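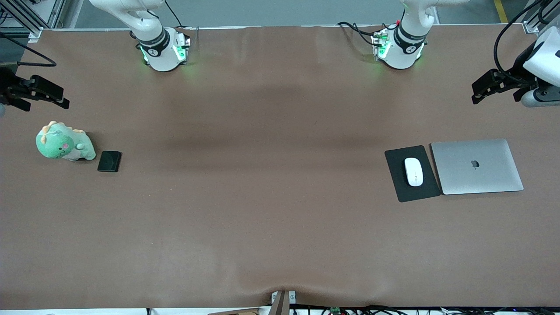
Juvano two-arm kit, anyone kept theirs?

gantrygoat
Month three with the Juvano pair, bought through Flores. Good: the arms. They repeat nicely and the green lights on the bases cheer up a dark October. Bad: the tidy-desk software, which treats a computer mouse as a personal insult. Laptop closed, mouse on its mat, green dinosaur on its side at the other end, and it still wants 30 tries before I'd show it to a visitor.

pell_m
30 tries is your lighting. Ours managed soft toys on day one.

gantrygoat
Soft toys, yes. Everything manages soft toys. Try the mouse.

Everaldo Guimarães
We run the same kit in Grorkesham. The stock fingers are too slick for anything smooth and oval. Indon do a rubber set for 700, fits without drilling.

pell_m
700 for rubber! I used bicycle inner tube.

Everaldo Guimarães
And how long did it last?

pell_m
Most of an afternoon – but a very cheap afternoon.

sixaxis_sue
Disagree about the software. It wants more demos, almost 300 per object in our case, and then it's fine. The manual says 1,000 and I think whoever wrote it was paid by the hour. My complaint is support, who replied to a question about cable routing with a link to the brochure.

gantrygoat
I got the brochure too. Nice paper. Will do the 300 and report back.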